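Storing Fruit on Open Shelving: Your Questions

Pindari Fruit Room -- Help Pages

We get a lot of mail about fruit shelves, especially once the weather turns and people come home from the orchard with more than they know what to do with. Tamsin Pryor has gathered up the questions that land in our inbox most often and answered them as fully as she can. Pour yourself something warm, because she does like to talk.

Do I really need trays? Can't the fruit sit right on the shelf?

It can, and plenty of people do it that way. I like a shallow tray with a bit of an edge because round fruit wanders. One apple gets nudged, it bumps a pear, and before you know it you're on your hands and knees looking under the unit. A tray also lifts out for washing, and you'll be grateful for that the first time a mandarin goes soft at the back.

Which fruits should go together?

Keep each kind in its own spot if you have the room. Apples give off ethylene as they ripen, and so do ripe avocados and pears, and that gas hurries along whatever is sitting beside them. Mandarins are easygoing neighbors and don't much mind who they live with. At home I put pears and citrus up top and keep the avocados down low on the left, where I can give them a gentle squeeze on my way past -- old habit!

How full should a tray be?

Less full than you'd think. One layer, with space to get your hand in and turn things over. Pears bruise under their own weight when they're piled up, and Asian pears mark more easily than their firm flesh would lead you to believe.

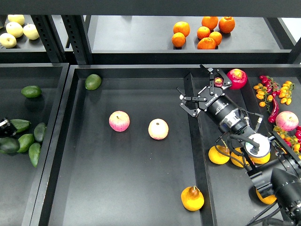
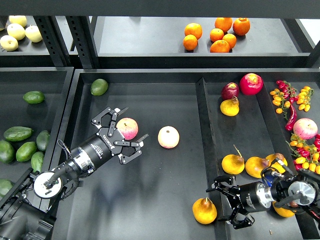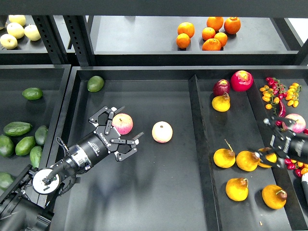 Pears and citrus on the upper level, avocados and a pair of apples below.

What if I only have a few apples left? Should I move them to a smaller tray?

Only if you need the big one for something else. I leave mine where they are until the next bag comes in, and I use the lull to wipe the tray down with warm water and a drop of dish soap. Let it dry all the way before anything goes back.

My avocados are rock hard. Can I speed them up?

Yes, and it's as simple as moving one over next to an apple. Try one or two at a time so they don't all come ready on the same afternoon. Once an avocado gives a little near the stem, put it in the refrigerator and it will hold for a few days.

How much weight can the shelves take?

Please check the label on your own unit, as every maker is different. Our Sheehan shelf is rated at 200 pounds per level and the taller Drultness at 600 for the whole frame, spread evenly. Put the heaviest fruit on the lower level either way.

Should I wash fruit before I put it away?

No, wash it right before you eat it. Damp skins invite mold, and mandarins are the worst for it.

Do you sell the trays by themselves?

We do! The Clisska tray comes in two widths, and the narrow one is 13 inches across. Ask for item 2180 if you'd like the wide one. They're back in stock in February, and Tamsin is happy to set a few aside if you write to her first.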